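Wanted: people who own too many jackets (and would like to fold them with me)

I run Pornance, a very small home-tidying business with a very big interest in bedrooms. Kitchens get all the attention, but the place where most people really lose the battle is the bed with the clothes on it. You know the one. Clean laundry lands there at noon, gets shoved to the foot at bedtime, and by Friday it has become part of the furniture. I want to spend a month working on exactly that problem with real people in real rooms, and I'm looking for 40 of you to join in!

The project is called Imau, and it runs through November. We're starting with outerwear, partly because the weather is turning and partly because coats are the things people ask me about most. T-shirts have a million tutorials. A puffy jacket with a stiff collar is another story, and so is anything with a lining that slides around while you're trying to get the sleeves under control.

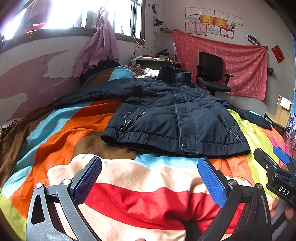
Beds make the best folding tables, in my opinion, and I'll defend that to anyone. You get height, you get space, and nothing rolls onto the floor. For a quilted jacket like this navy one I lay it face up with the collar at the far end, sleeves out to both sides, and get the front zipper running straight down the middle before I do anything else. A striped blanket is a lovely cheat, by the way, because you can use the bands to check whether you're straight. Then I check the side pockets (tissues, always tissues), zip them shut and tuck the drawcord toggles in at the hem so they don't snag on whatever gets stacked on top. After that it's sleeves in, sides in, and roll or fold up from the bottom, depending on where it's going to live.

What you'd be doing

Four sessions at your own place, 50 minutes each, spread over the month. I give you a little stack of instruction cards and you work through a pile of your own clothes, at your own speed, on your own bed. You fold some things my way and some things your way, and then you tell me which you liked better. I really do want the grumpy opinions! Half of the cards got rewritten after my first group told me they made no sense, and they were right.

The pile should have at least one winter coat or padded jacket, something with a hood if you have one, a couple of pairs of pants and whatever else has been sitting out. Please don't tidy the room first. A desk with stuff all over it is fine, a chair with three sweaters on it is fine, and a small bedroom that also works as an office is more than fine.

The awkward ones

Some of the cards cover the big soft garments that won't hold a shape. I find these the most fun, although I've been told that's a strange thing to say. Pick one up to turn it and the cloth swings into folds of its own, the lining shows, and you're back to smoothing with the flat of your hand. My advice so far is to shake once, lower it slowly, and flatten from the center out to the sides. If you have a better trick, bring it.
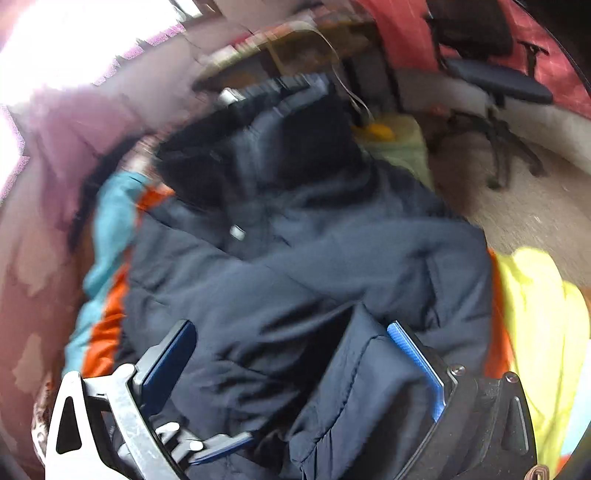 Who I'm looking for

Anybody over 18 who lives within reach of the Villaseñor bus line, so I can get to you without a car. You don't need to be neat. I would love a mix of folks: students in one room, parents with a mountain of kids' coats, people who share a closet and fight over it, people who just moved and are still living out of bags. If bending over a bed is hard on your back, tell me and we'll set you up at a table.

Sorry, but no professional organizers this time. You already know all the tricks and you'll make the rest of us feel bad.

What you get

You get 80 dollars when you finish all four sessions, or 40 if you have to stop after two. You also keep the cards and a set of Vasow storage bags, the flat kind that slide under a bed.

How to sign up

Use the form on the Imau page and tell me a bit about your room, how many people use it, and the one piece of clothing you can never get to stay folded. I read them in the evenings after 7 p.m. and I'll write back either way. Sign-up closes on Friday at noon.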